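Nina gripper drops: frequently asked questions

Updated 4/22/22

What went wrong?
In March the Nina cell at Flodby began letting go of fabric bags partway through a lift. The arm kept moving as if it still had hold of the item. We logged 47 drops in 1,726 picks before we stopped the cell.

Was anyone hurt?
No. One bag landed outside the guarded area, and that is why we treated the fault as a safety matter and not only a quality one.

What caused it?
The fingers were closing on the zipper. Nina checks its grip by how far apart the fingers stop. Zipper teeth hold them apart by much the same distance as a good fold of cloth, so a shallow grip on the teeth passed the check. Once the arm sped up, the bag slid out. 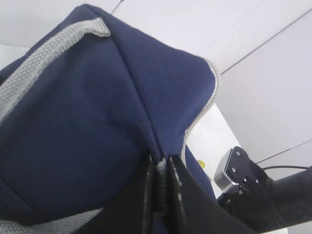 The grip check also ran only once, straight after closing. If the cloth crept during the lift, the controller had no way of knowing. Thu Chu found this by going through the logs line by line.

What has changed?
The check now repeats through the whole move. If the finger gap shrinks, the arm slows, lowers the item and stops. Top speed is down from 900 to 200 millimetres per second for any soft item until further notice.

Do I need new finger pads?
Look at the inner edges first. Light scuffing is fine. Replace the pads if you can catch a fingernail on the wear. Nustard pads and Avum pads both fit, but don't mix them on one gripper.

Can I grab a bag that is slipping?
No. Press the stop, wait for the arm to come to rest, then open the guard. The fingers may still be closed with force on them.

Who do I report a drop to?
Châu Tăng. Include the time, the item and where it landed.

Comments (3)

mattk
Does the slower speed apply to the rigid boxes too? Ours slowed down on everything after the update.

Thu Chu
Soft items only. Check that your item type hasn't gone back to the default, which is soft.

prairie_dee
We had two drops on drawstring bags, no zipper anywhere. Sent the logs to Châu this morning.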